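# Brutine: vocabulario del baño y la fontanería en español

¡Por fin está publicado! Brutine es un glosario abierto de palabras que usamos en casa para hablar de baños, grifos, desagües y arreglos domésticos, con sus variantes según el país. Empezó como una lista personal para traducir manuales y ha crecido hasta las 2420 entradas, repartidas en 11 categorías.

Última revisión: 18 de agosto de 2025

## Qué hay dentro

- `entradas.csv`: el glosario completo, una fila por término
- `variantes.csv`: equivalencias regionales (grifo, llave, canilla, pila, caño...)
- `frases.txt`: 500 frases de uso, todas escritas para este proyecto
- `categorias.md`: la lista de categorías y lo que entra en cada una

Los archivos van en UTF-8, separados por punto y coma. Sí, punto y coma: las definiciones llevan muchas comas y me cansé de pelearme con las comillas.

## Campos

| Campo | Contenido |
|---|---|
| `id` | identificador estable, no se reutiliza |
| `termino` | forma en singular, minúsculas |
| `region` | código de país o `general` |
| `definicion` | una o dos frases |
| `ver` | identificadores relacionados |

## Las palabras más divertidas

La categoría que más me ha hecho disfrutar es la de bañeras. En media América se dice tina, en Argentina bañadera o bañera según a quién preguntes, y en el Caribe aparece bañadera otra vez (¡me encanta cuando una palabra salta así de un extremo al otro del mapa!). El campo `region` admite varios códigos justamente por casos como este.

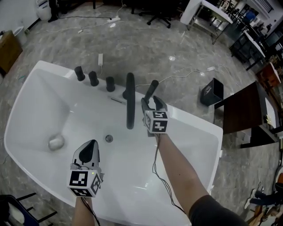 Con el rebosadero me llevé una sorpresa. Mucha gente lo conoce de toda la vida y nunca le ha puesto nombre, así que acabé recogiendo «rebosadero», «rebalse» y unas cuantas perífrasis del tipo «el agujerito de arriba». Las perífrasis también están en el glosario, con la etiqueta `coloquial`, y creo que son de lo mejor que tiene.

## Uso rápido

```python
import pandas as pd
df = pd.read_csv("entradas.csv", sep=";")
df[df["termino"] == "grifo"]
```

Hay además un buscador para la terminal, Ovau, que ignora tildes y mayúsculas. Vive en la carpeta `ovau/` y no necesita instalación.

## Limitaciones

España y México están muy bien cubiertos; Centroamérica, bastante menos, y Guinea Ecuatorial casi nada. Las marcas comerciales usadas como nombre común quedaron fuera de la versión 2. Quiero recuperarlas en diciembre, con una etiqueta propia.

## Colaborar

¡Toda variante es bienvenida! Abre una incidencia con el término, el lugar donde lo oíste y una frase de uso. Si son más de dos o tres, mejor un cambio directo en `variantes.csv`. No hace falta ser lingüista ni fontanero.

Licencia CC BY 4.0.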